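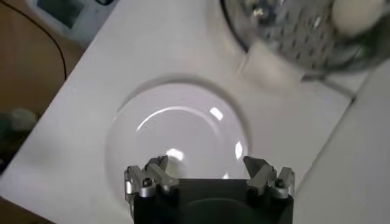
**Where in the house should I keep the written copy of my wallet's recovery words?**

Somewhere dry, out of sight and away from the wallet itself. A locked box at the back of a bedroom cupboard is fine for most people, with a second copy in another building.

The rest of this page is a collection of tips on looking after crypto hardware and paperwork in an ordinary home. It covers wallets, recovery words and small always-on boxes that run a node. It says nothing about what to buy or when to sell.

## Writing the words down

Do it at a table with the door shut and your phone in another room. Most wallets give you 12 or 24 words, and the order matters as much as the words. Number the lines before you start.

- Use a pencil. Pencil survives damp better than most ballpoints, and far better than felt tip or anything from an inkjet printer.
- Write in capitals. Joined-up handwriting that you can read today may defeat you, or your family, in ten years.
- Put a sheet of glass or a hard tray under the paper. On a notepad the pencil leaves a dent on the pages beneath. If you have already used a notepad, tear off and burn the next few sheets.
- Read the list back to yourself against the wallet's screen, silently if there is a smart speaker in the house.
- Don't photograph it. Phones copy photos to online storage without asking each time, and a deleted photo can sit in a bin folder for weeks.

Many wallets use a published list in which the first four letters of each English word are enough to identify it. If you have smudged the end of a word you can usually still recover it. Check this while you still have the working wallet in front of you.

## Paper or metal

Paper is all right for small amounts and for the first week. After that I'd use metal.

A steel plate with stamped letters will come through a house fire that turns a notebook to ash. Stainless is the one to look for. Aluminium is easier to mark but melts at a temperature that house fires can reach.

You can buy kits, or do it at a workbench with a set of letter punches. If you do it yourself:

1. Practise on scrap first. Punches slip until you get the feel of them.
2. Tape a strip of masking tape across the plate as a baseline and stamp just above it.
3. Rest the plate on something solid, such as an anvil or a thick offcut of steel. A wooden bench bounces and you get double letters.
4. Hit once, firmly. A second blow rarely lands in the same place.
5. Wear eye protection and ear defenders.

Stamping is loud. It also takes longer than you think, so leave a whole evening and don't break off halfway with the list on the bench. My first plate had two words swapped and I only noticed at the checking stage. I ground the face off it and started again on the back of another.

Don't laminate a paper copy if you think it might get hot. The plastic shrinks and takes the writing with it. A zip bag does the same job against damp and can be opened to check.

## Boxes, safes and bad hiding places

A cheap fireproof document box is made to keep paper from charring for a stated time, often half an hour. Look for the rating on the label. These boxes hold moisture in as well as keeping heat out, so put a sachet of silica gel inside and change it every spring. I do mine in April with the smoke alarm batteries.

Places that sound clever and aren't:

- The freezer. Condensation gets into everything, and burglars have read the same tips as everyone else.
- Inside a book. Books get lent, or go to the charity shop in a box with twenty others.
- Under a drawer liner in the kitchen. Steam and grease.
- The loft. Temperatures swing a long way over the year, and glue and cheap inks don't like it.
- Taped behind a radiator.

If you bolt a small safe down, bolt it to masonry or into a joist. A safe that isn't fixed is a carrying case.

## Keeping a second copy elsewhere

One fire, one burst pipe or one burglary shouldn't be able to take both copies. A relative's house is the usual answer. Seal the plate in an opaque envelope, sign across the flap and put clear tape over the signature. When you visit, ask to see it. If the tape has been lifted, assume the words have been read, set up a new wallet and move everything across.

Some people cut the list in half and put each half in a different place. I would leave this alone. Losing either half loses the lot, and a person who finds one half has a good deal less guessing to do. If you want to split the risk properly, use a wallet that supports several keys and follow its own instructions.

## Looking after the wallet itself

Hardware wallets are small computers with a battery, or without one. They don't need much.

Keep the lead with it. A good many older models use micro-USB, and in five years you may not have a single one of those leads left in the house. I keep my Hurero in a small tin with its own cable coiled round a bit of card, and the date I last switched it on pencilled on the card.

If it has a battery, charge it halfway before you put it away and top it up twice a year. A battery left flat for a long time may not come back, and one left full in a warm cupboard can swell. If the case has started to bulge, stop charging it, move it somewhere it can't set fire to anything and take it to a battery recycling point. Your coins don't live in the device. With your recovery words you can set up a new one.

For a dirty screen use a dry microfibre cloth. If that won't shift the mark, put a little isopropyl alcohol on the cloth, never on the device, and stay clear of the buttons and the port. For fluff in the port, a wooden cocktail stick, with the device off.

Write the PIN down as well. It should be kept apart from the words and from the wallet. More people forget a PIN than you would guess, and most devices wipe themselves after a set number of wrong tries.

## Running a node at home

You don't need a node to hold coins. If you want one anyway, it will be a small box that stays on all day and all night, so treat it as you would a fridge – give it air and its own socket.

**Space on the disk.** Buy more than you need today. The chain on my Stisard box took up 631 GB when I set it up, and a 1,000 GB drive looked generous. It is filling steadily and I will have to swap it. If I were starting again I would fit 2 TB from the beginning.

**Heat.** Leave a hand's width clear on every side. Don't stand it on carpet, on top of the router or in a closed cabinet. Mine sits on a wire cooling rack, the kind for cakes, and that made more difference than the fan I bought for it.

**Dust.** Every couple of months, shut it down properly, unplug it and brush the vents with a soft paintbrush. If you use canned air, hold the fan blades still with a finger first.

**Power.** A plug-in energy monitor will tell you what the box costs to run. My own reading over a full year was 394 kWh, and that included the router and an old external drive that I have now retired. Multiply your own figure by your unit price before you decide whether to leave it on.

**Cables.** Use a wired connection if you can run one. Flat network cable goes under a carpet edge or along the top of a skirting board with small clips. Keep it off door thresholds where it will be walked on.

**Noise.** A rattling box is usually a loose lid screw or a drive touching the case. Four stick-on felt pads of the sort sold for chair legs will quieten most of it.

Don't keep the recovery words in the same cupboard as the node. They tend to end up together, with the tin and the leads, and then one thief or one leak gets the whole set.

## A folder for the family

Put one sheet of paper with your will or your household papers saying that you own crypto, what sort of wallet you use and who to ask for help. Don't put the recovery words on it. Say where the sealed envelope is in terms your family would understand and a stranger wouldn't.

Add a line telling them not to reply to anyone who rings or emails offering to recover the account. Put another telling them not to throw away small electronic things that look like old USB sticks until they have been checked.

For tax, keep a running list of what you bought and sold, with the date and the price in pounds. Download the exchange's own record at least once a year. Exchanges close, and the records can go with them. I left mine too long and had 1,402 lines to sort through in a spreadsheet, nearly all of them tiny rewards worth less than a penny. Doing it monthly takes a few minutes.

## Throwing things away

- Boxes and delivery notes: cut off the address label before recycling. A wallet maker's name next to your house number is worth something to a thief.
- Old paper copies: burn them, or soak them in a bucket overnight and pull them to pulp. A strip-cut shredder isn't enough for a list of words.
- Old wallets: restore the words on the new device first, check the balance, then reset the old one from its menu. After that it can go to small electricals.
- Drives from a node: if a wallet file was ever kept on one, drill through it. Clamp it in a vice and wear goggles. For a solid-state drive the holes have to go through the memory chips, so open the case and see where they are.

## Once a year

Get the plate out and read it. Check that every letter is still clear and that there is no rust or white bloom on the surface. Switch on the wallet and install any update, following the link from the maker's own site and typing the address yourself. Visit the second copy.

If you have a spare device, do a trial restore on it using the plate. It is the only test that proves the plate is right, and it is best done while the first wallet still works.

A-yeong Shin, Turkbridge
Last checked 2nd March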